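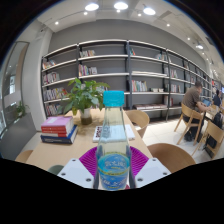
Home Opinion Columns Archive About

Search this site Go

Bring back the drinking fountain

Walked from the bus station in Marar to the county library last month. Hot out. Passed 9 places that would sell me water and zero that would just give me some. There used to be a fountain outside the post office. There's still a square of newer concrete where it stood, with a bolt sticking up. I tripped on the bolt.

So, a rant.

We decided, without ever having the conversation, that water in public is something you buy. I'm 46 and I remember when every park had a fountain, usually a bad one. Weak little stream, warm for the first ten seconds, gum in the drain. We drank from it anyway. You let the kid behind you go and went back to the swings. No wallet involved.

The town's answer, when I wrote in, was maintenance. Fountains freeze, fountains clog, somebody kicks one over. Fine. Street lights break too. So do the parking meters, and I notice those get fixed by lunch.

Second answer was that people carry their own now. Some people do. I do, most days, and I forgot that day. My father doesn't, he's never carried a water bottle in his life and isn't going to start. Delivery guys run out by 2 pm. Anybody sleeping outside has nowhere to fill one. "Bring your own" works great if your day goes the way you planned it.

Third answer, my favorite: the stores will fill a cup if you ask. Try it. Try it at fifteen, or with a big backpack and dirty shoes. I asked at the sandwich place on Gukuva Street and got told the cups were for customers. She was nice about it, she had a line out the door and a manager behind her. I bought a bottle. Of course I did. Drank it in 4 minutes and then carried the empty for half a mile becuase the trash cans are gone too. Separate column.

Tania Seneviratne wrote to this page in February saying I was being nostalgic and that the old fountains were filthy. She's right about the filthy part, the one by the ball field was green. But we had dirty restrooms too and what we did was clean them, sort of, eventually. We didn't tear them out and put in a vending machine.

And yes I know about the refill station at Drendar Mall. It's lovely. Cold, fast. It's also inside, past the shoe store, and the doors lock at 9. The people walking the river trail at six in the morning get nothing. Up to 90 of them on a nice weekend, I'd guess, plus dogs.

What I want is small. One at the bus station, one at the trailhead, one back on that square of concrete so the bolt has something to do. Turn them off in winter if you have to. Put a low spout on for dogs and little kids. Fedness has them, and Fedness is broke, they can't even pave the road to the dump.

Budget meeting is next month, 7 pm, upstairs room. I'll be there and I'll be thirsty. Come and say somthing, even if it's to tell me I'm wrong about the ball field.

Contact the editor | Copyright, all columns remain with their authors | Back to top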